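Reading time: 6 min
Print this page | E-mail this page

Section 5. Table clearing: setting up and running the chore trial

This section covers the table clearing chore in Troralix, from loading the room to reading the score. It assumes that you have installed the software and finished the arm check in Section 4. If the arm check gave a warning, go back and clear it first. The chore will still load with a warning showing, but the scores will not be valid.

5.1 What to expect

Table clearing is one of the harder household chores in the set. The arm has to pick up each item on the task list and put it in the right place without knocking over anything else. People do this without looking much. Machines cannot yet do it reliably, and the trial is meant to show you how far off your controller is.

On our own test controller, Burau, 37 out of 50 runs ended with the first item lifted and put down in the right place. Far fewer ended with the whole list done. If your first results are poor, that is normal and does not mean the set-up is wrong. Look at the failure codes in 5.6 before changing any settings.

The chore does not test washing up, drying or putting away in cupboards. Wiping the table is a separate chore and has its own section.

5.2 Before you start

You will need:

- a working Troralix installation
- a controller file, or the Burau file supplied
- a task list (there is one in the chore folder, called Mistevis)
- enough free disk space for the run logs

Close any other chore that is open. Two chores cannot share one arm, and the second will take over without asking.

5.3 Loading the room

1. Open Troralix and choose Chores, then Table clearing.

2. Choose a room. For a first trial use Thái, which has a single table and one seat. The larger rooms take longer to load and the arm has more to avoid.

3. Wait for the room to settle. Items are dropped a very short distance onto the table when the room loads and some of them will move a little. Do not press Start until the status line reads Settled.

4. Check that every item on the task list is on the table. If one has gone over the edge, choose Reload. Do not drag it back by hand, as this leaves it slightly sunk into the table top and the gripper will not be able to lift it.

5. Choose Save start position. You will need it to repeat the trial.

Note: Rooms contain items that are not on the task list. Some are there as obstacles and some are only furnishing. The controller is not told which is which. Leave them where they are unless you are following 5.7.

5.4 Setting the task

1. Choose Task, then Open list, and select Mistevis.

2. Set the number of attempts for each item. The default is 6. Fewer than this gives a quicker run but the score will jump about from one run to the next.

3. Set the time limit. Five minutes per item is generous and suits a first trial. A person would take a few seconds, and you can shorten the limit later when the controller is steady.

4. Set the grip force to Low. Small light items tip over easily when the fingers close, and a high setting makes this worse. Raise it one step at a time if items slip out.

5. Tick Record collisions.

Caution: If you plan to move a controller from the simulated room to a real arm, do not carry over the grip force setting. Start again from the lowest value. The contact model is good enough for comparing controllers with one another, but it will not tell you whether a real glass will break. Read Section 9 first and keep people out of reach of the arm.

5.5 Running the trial

1. Press Start. The arm moves to its rest position and then to the first item.

2. Watch the first attempt at normal speed. It is tempting to use fast playback at once, but most set-up mistakes show in the approach and are easy to miss when speeded up.

3. When the gripper is over the item, press Pause and turn the view so that you can see both fingers. They should be on either side of the item with the palm clear of the top.
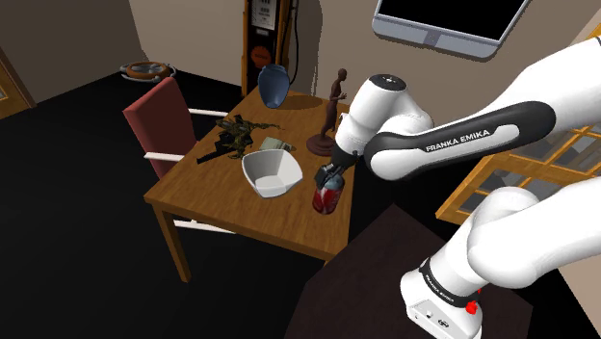 Figure 5-1. Thái room, gripper at the red container. The bowl is to its left.

4. If the position looks right, press Continue. If the fingers are touching the top of the item and pushing down on it, stop the run and raise the approach height in the Arm menu.

5. Let the remaining attempts run. You can now use fast playback.

6. When the status line reads Done, choose Save log.

Note: The view in Figure 5-1 is the side view. The overhead view is better for checking the gap between neighbouring items, but it hides leaning. An item that leans is easier to miss and more likely to be pushed over than one standing upright.

5.6 Reading the score

The log gives one line for each attempt. The last column is the failure code, which is blank if the attempt was completed.

G1 The fingers closed on nothing.
G2 The item was gripped and then dropped.
P1 The item was put down in the wrong place.
C1 The arm or the item touched something else.
T1 Time ran out.

G1 and G2 are usually a matter of approach height or grip force. P1 nearly always means that the task list has been edited and a target left out. C1 is the one to take seriously. In a kitchen a run with C1 in it may well be a broken vase, even if every item ended up where it should, so the score for that run is halved.

A controller that completes an item on all its attempts in one room is not ready for a home. Run it in at least three rooms before comparing it with anything else. Tayla Treloar's test notes, in the chore folder, list the results for Burau room by room and show how much the score drops when only the furniture is changed.

5.7 Changing the layout

1. Choose Room, then Edit. The arm is locked while you edit.

2. Select an item and use the arrow keys to move it. Keep list items inside the reach line drawn on the table.

3. Choose Settle and wait for the status line.

4. Save the layout under a new name. The supplied layouts are overwritten without a warning if you use the same one.

Tall items close to the arm have the largest effect on the score. Move one at a time and repeat the trial after each move, or you will not be able to tell which one made the difference.

5.8 If something goes wrong

The arm does not move when you press Start. The arm is still locked from editing. Choose Room, then Close edit.

The arm stops half way and the log shows T1 straight away. The time limit has been entered in seconds. Change the unit in the Task menu.

Items shake on the table and never settle. Two of them are overlapping. Reload the room, or move one if it is your own layout.

The score is different each time from the same start position. Some difference is expected. If it is large, check that the random seed box is ticked. Bevan Kingi has added a short script to the February release which runs the same trial with the seed fixed and prints the results side by side. It is described in Section 12.

Next: Section 6, Wiping the table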